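A parada que não parou: contra o uso de imagem velha em células de dois braços

Ieva Kairys

Em agosto, a célula de dois braços da Kanham, em Serevmont, registrou uma colisão entre as garras durante uma tarefa de manipulação de caixas. Dano material: um suporte de dedo trincado e um conector de câmera arrancado. Ninguém estava com as mãos na área. O relatório interno classificou o caso como "desvio de percepção" e recomendou recalibrar as câmeras de pulso. Discordo da classificação e, por consequência, da recomendação.

Os fatos constam do registro do controlador Skeris. A câmera do braço direito deixou de entregar imagens novas e o driver continuou publicando a última recebida, com carimbo de tempo atualizado na publicação. Para o planejador, a imagem era recente. O braço direito continuou a trajetória com base em uma posição que o esquerdo já tinha abandonado. O monitor de atraso, ajustado para 70 ms, permaneceu em verde durante toda a sequência, pois media a idade da mensagem e ignorava a idade da captura.

A calibração não tem relação com isso. Uma câmera perfeitamente calibrada que entrega uma imagem velha produz uma coordenada exata de um estado que não existe mais. Também não se trata de caso isolado: revi 78 execuções da mesma tarefa e encontrei repetição de quadro em 14 delas. Em quase todas, o braço estava em repouso ou em aproximação lenta, e a falha passou sem consequência. Foram contadas como execuções bem-sucedidas.

A câmera de pulso é especialmente vulnerável a esse tipo de erro. O campo de visão é curto, uma parte dele é ocupada pelos próprios dedos, e uma superfície com veios irregulares oferece textura suficiente para que o algoritmo de alinhamento encontre correspondências plausíveis mesmo quando a imagem está desatualizada.

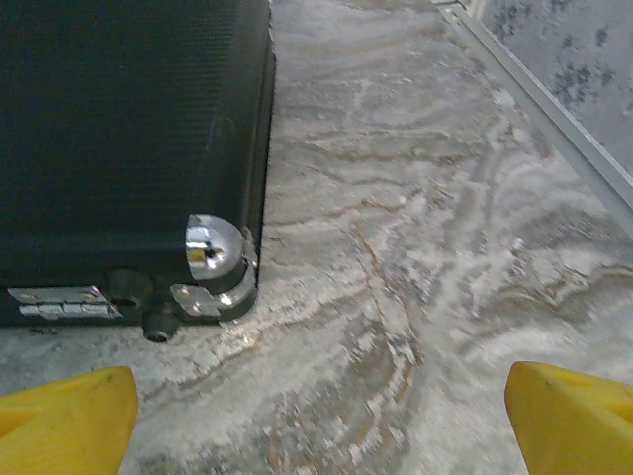
Vista da câmera de pulso: dedos da garra abertos e, à esquerda, o canto da caixa preta com proteção cromada.

Existe uma verificação simples, que a equipe da Toft já aplica em suas células: comparar o contador de quadros do sensor com o contador de mensagens do driver. Se o segundo avança e o primeiro não, o dado é inválido. A verificação custa um inteiro por mensagem. A objeção que ouvi de Vaida Rätsep, responsável pela integração na Kanham, é que paradas adicionais degradam a taxa de conclusão e obrigam o operador a rearmar a célula várias vezes por turno. A objeção é legítima quanto à produtividade. Quanto à segurança, ela inverte a ordem dos critérios: uma célula que precisa ser rearmada com frequência está informando que tem uma câmera ou um cabo defeituoso.

O cabo, aliás, merece um parágrafo. Os cabos acompanham o braço externamente, presos em alguns pontos, com folga para os movimentos do cotovelo e do pulso. A folga é necessária. Mas cada ciclo flexiona o mesmo trecho, e um contato intermitente não aparece em teste estático de continuidade. No plano de manutenção vigente, o cabo só é inspecionado quando há perda total de sinal - exatamente a condição que o driver escondia.

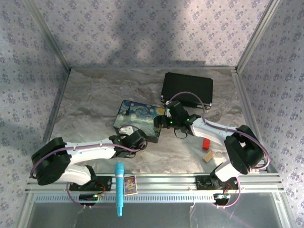

Basta reduzir a velocidade dos braços para eliminar o risco?
A redução de velocidade diminui a energia do impacto e dá mais tempo ao operador, mas o braço continua decidindo com dados inválidos; a parada por imagem repetida segue sendo necessária.

Há um segundo problema, de arquitetura. Os dois braços compartilham o volume de trabalho central e cada um estima a posição do outro em parte por visão. A leitura dos encoders do braço vizinho está disponível no mesmo barramento e não é consultada pelo planejador. Usar visão para localizar um objeto solto sobre a mesa é razoável. Usá-la como única barreira entre duas garras a poucos centímetros uma da outra é uma escolha de projeto que eu não assinaria.

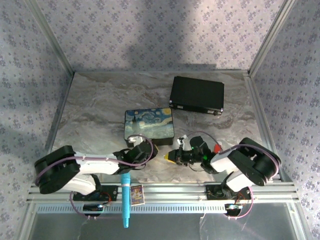
Os dois braços junto à caixa com estampa da "Noite Estrelada"; mais atrás, a maleta preta.

Defendo três alterações antes da retomada em regime normal. O carimbo de tempo deve ser gerado na captura e nunca reescrito. A repetição de quadro deve acionar parada dos dois braços, com rearme manual e registro da causa. A distância entre garras deve ser calculada pelos encoders, com limite próprio e independente da visão.

A recalibração pode ser feita também; não prejudica. O que não aceito é que ela encerre a ocorrência. Enquanto o driver puder apresentar uma imagem antiga como atual, o indicador verde do monitor não deveria constar de nenhum procedimento como condição para liberar a entrada na célula. Pedi que o relatório fosse reaberto com essa ressalva e que as 14 execuções fossem reclassificadas como falhas.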